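Tollevow Parallel-Link Hand Gripper, Model 523

Overview

The 523 is a hand-held two-jaw gripper with a camera mount, supplied by Stoment for manipulation recording and for matching the end effector on a bench arm. The jaws, arms and outer links are the same parts in both versions, so a worn piece from the hand-held unit can be replaced from the arm unit's spares drawer and the other way around. This page covers setup, routine care and bushing replacement. Wiring for the arm-mounted version is on the Flerneck controller page.

What is supplied

Gripper body with trigger and return spring
Jaw pads, left and right, fitted
Spare bushing set
Hex key and bushing drift
Feeler gauge strip
Setup card

The camera is sold separately. Any camera that fits the Evangelista top plate can be used.

Setting the jaws

Loosen the pad screws until each pad moves on its mount without rocking. Close the trigger fully and let the pads meet. Tighten the left pad first, then the right, in small turns. Open and close the jaws 5 times and look between the pads against a light background. The gap should be even from top to bottom. A gap that widens at the top means the right pad has rotated while it was being tightened; back the screw off and repeat.

Do not correct an uneven gap by bending an arm. The printed arms will take a set for a few hours and then return.

Grip check

Use a plain pencil for the grip check. Hold it upright between the pads with the point down and the point clear of the lower pad edges, then pull lightly along its length. It should not slide or turn. A pencil that turns but does not slide indicates uneven pad contact. A pencil that slides straight through indicates worn pad faces or a weak spring.
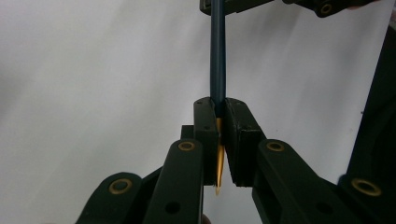
Text and service notes: Rosângela Bittencourt
Checked by: Kane Sutcliffe
Page revised: Tue 18 June

The pivots on the arms and outer links run in brass bushings pressed into the printed parts. Most faults reported as a bad trigger are in these pivots.

Routine care

Every 500 cycles, wipe the pad faces with a dry lint-free cloth and check the pad screws. Do not use solvent on the pads or arms. Brush dust out of the pivots with the jaws open. The bushings are fitted dry and stay dry. Oil collects print dust and turns it into a paste that wears the bore oval.

Check side play at each pivot by holding the body still and pressing the arm sideways. Movement at one pivot only calls for a new bushing at that pivot. If both arms move by the same amount, check the pivot screws before ordering parts.

Replacing a bushing

1. Remove the camera and set it aside.
2. Unhook the return spring.
3. Remove the pivot screw and lift the arm off. Keep any washer with its own pivot.
4. Support the arm face down on the block and press the old bushing out with the drift. Do not use a hammer.
5. Clean the bore with a dry swab. If the bore is cracked, replace the arm.
6. Press the new bushing in square until it is flush on both faces.
7. Refit the arm, screw and spring. The arm should fall under its own weight before the spring is hooked on.
8. Repeat the jaw setting and the grip check.

After any arm or pad is changed, record a new open and closed reference before using the gripper for data. Widths recorded against the old reference will be offset.

Spare parts

Bushing set, brass, all pivots
Arm pair, dark green
Outer link pair, dark green
Jaw pad pair
Return spring, pack of 2

Arms and links are sold in pairs from the same print batch. Units shipped before October use the earlier spring hook and need the adapter clip, which Stoment includes with spring orders on request. State the unit's serial number when ordering.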